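The Little White Closet

Hello again, and thank you for stopping by the gallery! For those of you who are new, I'm Zoi Kourkoulas, and I keep these pages about the place on Purkcombe as a sort of running album of all the corners we've been setting to rights. The kitchen shelves got their turn in the spring (that page is still up, if you have the patience for a great many jars), and now it's the closet's moment.

I should say right away that it's a small closet. It's narrow, it's white inside from top to bottom, and when I first opened the door I stood there wondering who on earth had thought a person could keep a winter wardrobe in it. My old one back on Lau was big enough to sit down in, and I did sit down in it, more often than I'd like to admit, mostly to talk on the phone. So I've had to learn a whole different way of hanging things, and I've become very fond of it along the way. Fewer clothes, more air between them, and the pieces I really love right where I can see them.

The star of this page is the maroon one with the white sleeves. I have a soft spot for anything in that old school style, with a good strong color and some white at the collar, and it seemed a shame to have it folded up in a drawer all year. It came from the secondhand market at Plirnemska, where I'd gone for curtains and come home with no curtains at all. The asking price was 500 and I got it for 475, which my mother would have called a poor afternoon's work, but I was too pleased to haggle any longer.

So, the pictures. Take your time with them! 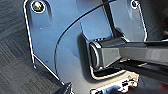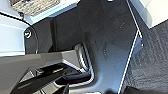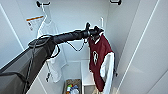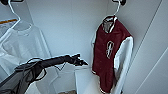
Third and fourth pictures: maroon on the right and white on the left, each on its own hanger.

I do like the two colors side by side. The white things are the everyday ones, the ones I reach for half asleep at six in the morning, and I've found that if they live on the left I can get at them without disturbing anything else. The maroon gets the other side to itself. I tried it the opposite way for most of November and kept catching my elbow on the door, so back it all went.

A few of you wrote after the last page to ask about hangers, and I promised I'd answer properly. I like them all to match, and I like them plain. White ones suit a closet this bright, and they don't fight with the clothes. For anything with a bit of weight to it I look for nice broad shoulders, and I always do up the top snap or button before I let go, so the collar keeps its shape. My one real extravagance was ordering a box of 93 from Jastano (they were clearing out the odd lots), and now I have hangers enough for every closet on the street. If you live nearby and would like a dozen, please come and knock. I mean it, they're in the hall and I keep walking into the box.

With the white cottons, I take them off the line while there's still a touch of damp in them and give them a good shake by the shoulders before they go on the hanger. They drop nicely overnight and I hardly ever get the iron out. The maroon I leave alone as much as I can. A soft brush, an hour by an open window when the weather is kind, and back it goes.

Next up is the hall, box of hangers and all, and then the linens, which I've been putting off for longer than I care to say. The counter at the bottom of the page tells me there have been 2,302 visits so far, and I'm tickled by every one of them. Do leave a note in the guestbook if you have a narrow closet of your own, and tell me what you've hung in it.

Warmly,
Zoi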